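Hondstead opens its repair and sole room to visitors from June

25th May – Hondstead is throwing open the doors of its footwear workroom, and we couldn't be more pleased! Visitors can come and see how the Woko slide takes shape, from bare sole to boxed pair, on open days starting in June. 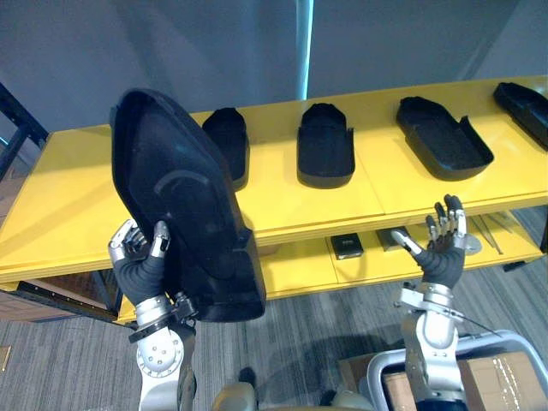

Places are limited to 60 for each open day, and booking is free. We have also moved the finishing work nearer the stores – a small change, but one the team had wanted for ages. 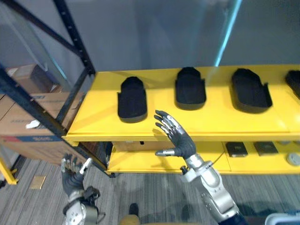
Shoe shop Okeke, which has stocked the slides for 7 years, said its customers often ask how they are made and that it would be sending staff along to the first session.

Old pairs are welcome too. Bring them clean, tied together and marked with your name.
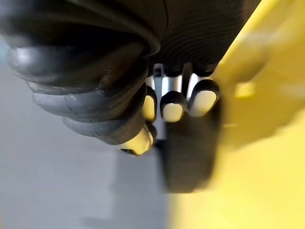

Repairs will be taken in at the Arance entrance, and children are welcome with an adult. Booking opens today at the Hondstead front desk.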